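Testing your own well water at the kitchen table
by Jolán Kun 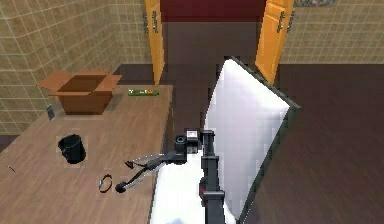 Robot arm over a wooden table in a tiled room.

I've been running little chemistry tests on our well water ever since we moved out past Benville, and every April I get the same handful of emails from people who bought a kit, got a scary number, and want to know if they should panic. Usually the first thing I ask is how they took the sample. So this page is mostly about that, plus some odds and ends I've picked up along the way (some of them after wrecking a perfectly good set of reagents).

Getting the sample

Pick one faucet and stick with it. Mine is the cold tap in the laundry room, which comes before the softener. If you test the kitchen tap one time and the garden spigot the next, you can't compare the two, and I've got a whole page of notes from my first year that are useless for that very reason.

Take the aerator off if you can. There's a lot of grit hiding in there – the first time I unscrewed ours I was a little horrified.

For hardness, nitrate and iron I let the cold water run until it feels properly cold, then fill the bottle. Lead is a different story. If you want to know what the pipes are adding overnight, you need the first water out of the tap in the morning, before anyone flushes or makes coffee, and you leave the aerator on for that one. I fill a 1000 ml bottle in one go and put a note on the faucet the night before, otherwise somebody will beat me to it. Lead goes off to a lab, by the way. I wouldn't trust myself with a strip for that.

Bottles

I use plain plastic bottles with screw caps and keep them for water testing only. No old juice bottles! I rinse mine with tap water, then distilled, and let them drain upside down on a clean rack. No dish soap in anything that's going to be used for phosphate. I rinse each one three times with the water I'm about to test, then fill it slowly.

If the lab sends you a bottle, do none of that. Some of them have a little acid or powder in the bottom that's supposed to be there, and the ones for bacteria are sterile. Don't rinse, don't wipe the inside, don't put the cap down on the counter. Read their sheet twice and do what it says, even where it disagrees with me.

Label before you fill. A wet bottle won't hold tape and it won't take a marker either. I write the tap, the time, and a number that matches my notebook.

Doing the test

My kit is a Custorthorpe drop kit, the kind where you count drops until the color changes, and I like it a lot better than strips for hardness. With strips I could never decide which square I was looking at. A few things that help:

Hold the dropper bottle straight up and down. Tilted, the drops come out a different size, and the number at the end is off.

Read the level in the tube with your eye right down at it, at the bottom of the curve. I crouch. It's undignified but it works.

Swirl after every drop when you're getting close. The color likes to flash and then fade back, and the spot where it stays is the one you want.

Use a timer. One of my nitrate bottles wants 90 seconds of shaking, and I can tell you that what feels like 90 seconds is a lot less when your arm is tired.

Compare colors by a window in daytime, with a sheet of white paper behind the tube. My kitchen bulbs are warm and yellow, and they make every pink look orange.

Run it twice. If the two don't agree, run it a third time before you write anything down. And every so often run the whole test on distilled water. You ought to get nothing, or next to nothing. When I finally tried this I got a nice healthy reading, and it came down to one tube that I hadn't been rinsing well enough.

Very hard water eats up drops at a crazy rate. When ours was bad I mixed one part well water with three parts distilled, did the test, and multiplied by four. Saves reagent, and saves your patience too. My number that day worked out to 400, and the lab at Standmont came in close enough that I was pretty pleased with myself.

Keeping things

Reagents go in a box with a lid, on a high shelf, well away from food and kids. I had mine over the stove for a while and they went off long before the date on the label. Write the day you opened each bottle on the cap. Never swap caps between bottles. Some of this stuff stains and some of it burns, so I wear glasses and cheap gloves and I don't snack while I'm at it. The used tubes get rinsed right away – dried-on color is a pain to shift. For what to do with the leftovers, check the leaflet, as a few of the nitrate kits contain metals that shouldn't go down the drain and certainly not into a septic tank.

The notebook

Mine is a spiral pad with 17 pages filled so far. Tap, time, weather (heavy rain does show up in our well), which bottle of reagent, both readings. I also jot down if the water looked cloudy or smelled funny.

When to skip the kit

Bacteria, lead, arsenic, anything for a baby's formula, anything after a flood: send it out. I use Antwi Water Lab, who mail me the bottles with a cold pack. Ask what time they need it by. Bacteria samples don't keep, so I fill mine the same morning I drive it over, and it rides in the cooler with the cap taped down.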